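洗濯物たたみの話、先週つぶやいたら思ったより反応があったので続きを書きます。長いのでツリーにします。

うちのクローゼット、9月に引き出しを一段減らしたんですよ。夏物を手放して、そのぶんすっきり!と思ったのに、残したTシャツが入らない。なんで? 減らしたのに? となって、たたみ方から見直すことにしました。

きっかけはKerstin Nordinさんのブログです。Tシャツを立ててしまう派の人で、読むとすぐ影響されるわたし。その晩に引き出しを全部ひっくり返しました(夜11時にやることじゃない)。

で、やってみてわかったのが、たたむ技術より「広げる場所」なんですね。いままでベッドの上でやってたんですけど、布団がふかふかしてるから裾がまっすぐにならない。テーブルに変えただけで全然ちがう!

あと、台に目印があるとすごく楽です。マスキングテープで線を引いておいて、Tシャツの裾を線に合わせて置くだけ。目分量でやってたころは、たたみ上がりの幅が毎回バラバラでした。
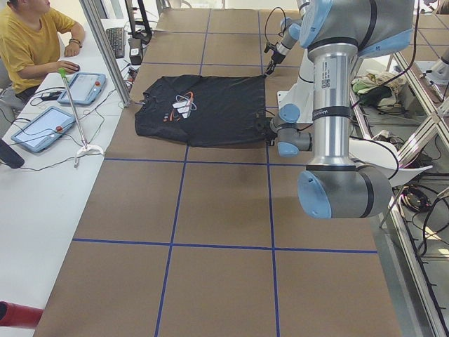
置いたら次は裾の両角をつまんで軽くぴんと引く。これをやるかやらないかで仕上がりが別物になります。真ん中から手でなでるより、角を引くほうが早いです。

綿のTシャツって、どんなに干し方をがんばっても胴のあたりに細かいしわが残るじゃないですか。アイロンをかけるほどでもないやつ。あれも角を引いてからたたむとかなり目立たなくなります。完全には消えないけど、家で着るぶんには十分。

袖がくせもので、肩のところでもこっとふくらんだままたたむと、立てたときにそこだけ厚くなって倒れるんですよ。先に袖を身ごろの上に平らに倒して、手のひらで一回押さえてから折る。わたしはこれでやっと倒れなくなりました。

プリントTシャツはどうするのか問題。Tyra Lindqvistさんからリプで「柄は内側にする?外側にする?」と聞かれたんですが、うちは外側です。立てて並べたときに上から柄がちょっと見えると、どれがどれかすぐわかる。黒いTシャツが多い人にはほんとにおすすめ。黒だけで並べると朝ぜったいまちがえるので。

ただ、ラバーっぽい厚いプリントのは柄の真ん中で折りたくないから、三つ折りの位置をちょっとずらしてます。几帳面な人は気になるかも。わたしは気にしない。

仕切りは最初Jotidarのを買ったんですけど、900円で2個入り、引き出しにぴったり…と思ったら高さが足りなくて、いまは靴下の段に行きました。Tシャツのほうは結局、空き箱を切って使ってます。見た目はまあ、あれです。

引き出しの奥行きは60センチ近くあるので、手前に今週着るもの、奥に部屋着。洗ったのは手前の右から入れていって、左から着る。この順番だけは家族にも守ってもらってます。守られてないけど。

そういえばテーブルに貼ったテープ、夕飯のときに「これ何?」って毎回言われるんですよね。はがすとまた測るのが面倒で貼りっぱなしです。端っこがちょっとめくれてきたから、そろそろ貼りかえかな。

次はパーカーをやります。フードをどこに入れるかでもう3回やり直してるので、いい方法を知ってる人いたら教えてください!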